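Grellura Draft Seal for Sash and Casement Windows

Sold by Rallside Home Supply
Item 1396
Pack of 4 strips, white or brown

Every winter we get a fresh crop of window products promising to cut your heating bill in half. We've stocked plenty of them over the years and taken most of them back. So before we get to what the Grellura seal does, a word on what we don't believe it does.

The maker's leaflet says the seal "transforms" an old window. It doesn't. If your panes rattle because the putty has gone, or the sill is rotten, no strip of foam is going to help you, and you'd be better off spending the money on a carpenter. The leaflet also talks about street noise. We put strips on two windows facing the loading dock and could still hear every truck. Maybe a little less of the beeping. We wouldn't pay for that.

What it will do is close a small, even gap between a moving sash and a fixed frame. The strip is a soft foam core with a smooth outer skin, and it squashes down when the window shuts. If you can feel cold air on the back of your hand along one side of a closed window, this is the sort of gap it was made for. If the gap is wide at the top and tight at the bottom, your frame is out of square and the strip will either bind or leave a hole.
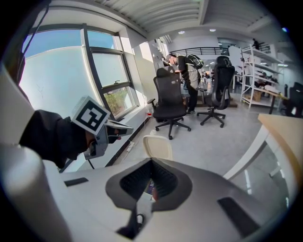

Gyula Gulyás wrote to tell us we were being too hard on it. He has the brown version on three bedroom windows, has been through two winters with it, and says the only strip that let go was one he stuck over old gloss paint without cleaning it first. He also thinks our remark about noise is unfair, as he never expected a draft strip to keep out noise in the first place. Fair enough, but the leaflet brought it up before we did.

About that adhesive. The backing is sticky enough on clean, dry, painted wood. On bare wood we had trouble with the ends lifting, and on dusty vinyl it hardly held at all. Wipe the frame down, let it dry, and press the strip on by hand without stretching it. A stretched strip will creep back and leave you with a bare corner. The leaflet says it can be put up in any weather. We'd do it before December.

How it compares

Dellstead brush strip: costs more, lasts longer, needs small nails. The better choice for sashes that slide up and down every day, where foam tends to wear through.

Uçar rubber profile: tougher skin, but stiff. Some older casement latches won't close against it.

Grellura: cheapest of the three and the easiest to fit. Also the easiest to tear.

Tools needed: scissors, a damp cloth, a tape measure.

Removal: peel slowly from one end. It took a bit of paint with it on one of our test frames, whatever "residue free" is supposed to mean.

Returns: unopened packs only. Once the backing paper is off, we can't take it back, so try one window before you order enough for the whole house.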